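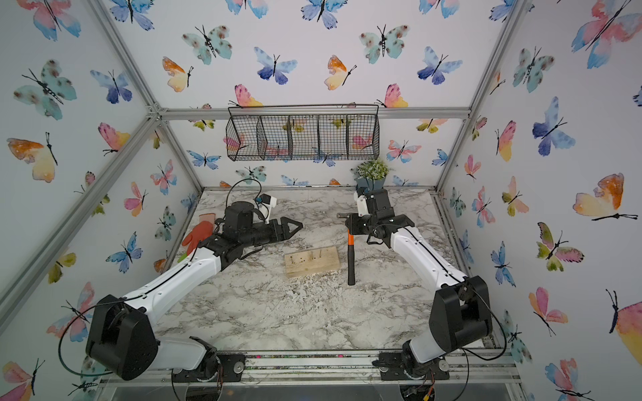 Gosa Hand Tools – rules for recording and labeling

The Gosa set is a collection of two-arm teleoperated episodes with ordinary hand tools, and this file gives the rules which every recording station must follow before its episodes are accepted. The rules are the same for all tools, but the striking tools need the most care. In the nail block task one gripper carries the claw hammer and the wooden block with its nails sits between the two arms, so the other gripper can easily come under the hammer head. Please read section 2 before you record this task, also if you have already recorded other tasks for us.

Contents of release 4
Episodes: 1643
Episodes with a striking tool: 772
Episodes held back for testing: 130
Stations: Proltirov, Harasym, Cudow

1. Before the session
Check that both bases are tight on the rail. Move each arm by hand through its full range and watch the cables. A cable that pulls at any point must be routed again, also when the pull is small.
Run the wrist camera check and save its output in the session folder.
Set the force limit from the task file. Do not copy the limit from another task.

2. Striking tools
The operator keeps both hands on the leader arms from the first motion until the tool is put down. If one hand must leave, the episode is stopped and marked "interrupted".
No person reaches into the enclosure while a gripper holds a tool. This includes quick corrections, for example turning the block or picking up a fallen nail. Put the tool down first, then press the stop, then reach in.
The arm that does not strike stays at least one hammer length away from the block, except in episodes of type "hold", where it supports the block from the side.
Shavings and small debris on the table are permitted and should not be cleaned between episodes of one session. Loose nails are not permitted.
Gloves may lie on the table if they are written in the object list.

3. Background
Wallpaper, plants and wall baskets are part of the variation we want. Do not change them inside a session. Between sessions you may change them freely – write the new background name in the header.

4. Labels
success: the nail went down and the block stayed in its place
partial: the nail is bent, or it went down only in part
fail: no contact with the nail, or the tool was dropped
interrupted: see section 2
Please do not delete failed episodes. In release 3 the Harasym station removed them before upload, and we could not use the success rate from that station.

5. Known problems
Some Cudow episodes from August have the left and right wrist streams exchanged. They carry the flag swap_lr.
The force values from Proltirov are not filtered.

Contact
Questions about the rules go to Paraskevi Sarantis, and questions about labels go to Adanech Seyoum. Proposals for a rule change should name the section and give one episode where the present rule did not work well.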